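Snack packs all over the break table — basket or no basket??
Dumthorpe Office & Shop Forum > Kitchens, Break Rooms, Snacks

stulitz_fan51
ok so need opinions fast bc I'm placing the order tonight. We keep individual snack packs for the crew, the little crinkly red and white ones. Right now they get dumped on the worktable and everybody grabs. I want baskets. My coworker says baskets are where snacks go to die. Who's right

pantryrat
Baskets. Next question

Hsu_Loltero
disagree. We did baskets at the Loltero shop for a year. Everyone digs for the one flavor they like and the bottom layer turns to crumbs. Flat on the table you can see what's what

pantryrat
crumbs are from cheap packs not from baskets. get a shallow one

stulitz_fan51
how shallow tho. the ones at the dollar place are all like a foot deep

Hsu_Loltero
no deeper than two packs. And get one with handle holes so you can carry the whole thing to the sink and rinse it. Fabric ones get gross, don't even

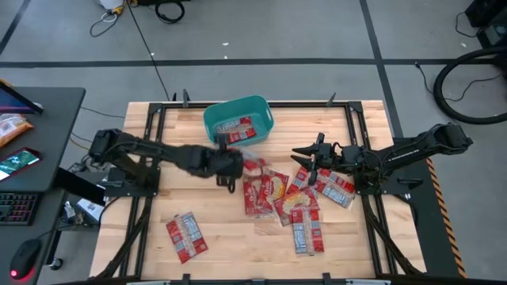 Posted by Mei-kuen Kwok — September 1, 2022 — Member, 600 posts

We're halfway on this I guess. Teal plastic basket, handle slot in the side, one pack in it and the rest out on the butcher block. I like the windows on the wrappers, you can tell what you're getting without picking up every single one. Face them window up and half the digging stops. That was my whole system in April and it mostly held.

Wood top is the part I'd worry about more than the basket. Salt and oil from opened packs gets into it. Wipe it same day, oil it when it looks dry.

stulitz_fan51
ooh ok the window up thing is good. Do yours stay like that

Mei-kuen Kwok
No lol. By lunch it's a heap. I redo it when I walk past

pantryrat
one pack in the basket is not a basket system, thats a table with a basket on it

Mei-kuen Kwok
fair

gluten_dave
Can I be the annoying one — why are snacks on a worktable at all. Separate shelf. We had glue on a bag of chips once and that was it for me

Hsu_Loltero
we don't have a separate shelf Dave. some of us have one table

gluten_dave
then a wall bin. 11 bucks. I'm serious about the glue

stulitz_fan51
going with two shallow plastic ones, sweet and salty, and a strip of tape on the table so tools stay on there side. Will report back

pantryrat
tape won't last a week

Hsu_Loltero
give it three days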